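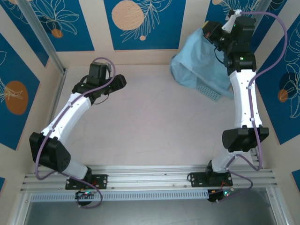 *Kurkden, Januar*

# Hellblau, einmal quer durch den Korb

Bei uns wird seit dem Herbst wieder mehr gefaltet als gebügelt. Cúc Hứa hat die Wäscheseite dieser Sammlung angeregt, und weil sie sich für Stoffe interessiert und ich mich für Ordnung, haben wir uns zusammengesetzt. Es geht um hellblaue Sachen: Tücher, Hemden und was man mit ihnen anstellt, bis sie im Schrank liegen.

Das hellblaue Tuch liegt oben rechts auf der Tischplatte, zerknüllt. So fängt jedes Falten an. Die Platte ist hell, mit einem Stich ins Rosa, und gegen sie hebt sich der Stoff gut ab.

Wir haben im Bestand 56 Tücher, davon 18 in diesem Blau. Gekauft wurden sie in zwei Lieferungen bei Toprak, die zweite fiel etwas dünner aus. Beim Stapeln merkt man das: Die dünnen rutschen und kommen deshalb nach unten. Acht Stück hat Cúc inzwischen aussortiert, sie gehen als Putzlappen nach Cirolley. 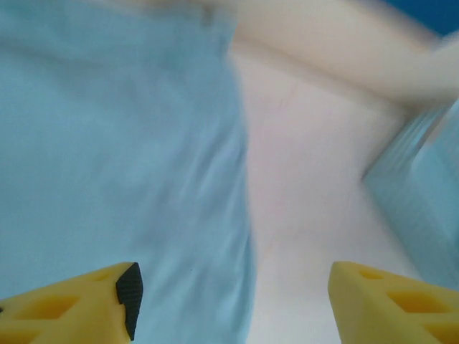 *Hellblaues Hemd aus nächster Nähe, mit weichen, schrägen Falten.*

Für Hemden gilt bei uns dasselbe wie für Tücher – erst ausschütteln, dann glattstreichen, dann hinlegen. Hellblau ist in den Vertiefungen immer eine Spur grauer und auf den glatten Stellen fast pudrig. Wer nach Farbe sortiert, sollte das Stück vorher flach hinlegen, sonst landet es beim Grau.

Gefaltet wird am Donnerstag, meist vormittags. Ein Stapel hat 15 Tücher, mehr passen nicht in das Fach. Wir legen zuerst längs zur Hälfte, dann quer und noch einmal quer. In Dircombe machen sie es mit Dritteln. Das sieht im Regal ordentlicher aus, dauert aber länger, und bei den dünnen Tüchern verzieht sich die Kante.
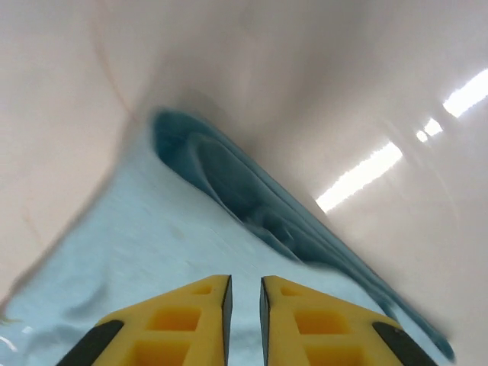

Bei einem zerknüllten Stück sucht man am besten zuerst eine Ecke und zieht sie zu sich heran. Die zweite Ecke findet man, indem man am Saum entlanggeht. Cúc hält nichts davon, den Stoff in der Mitte zu greifen, ich mache es trotzdem manchmal. Auf einer glatten weißen Fläche lässt er sich gut verschieben – auf der alten Filzunterlage blieb er ständig hängen.

Die grauen Handtücher kommen als Nächstes dran, danach die Tischwäsche.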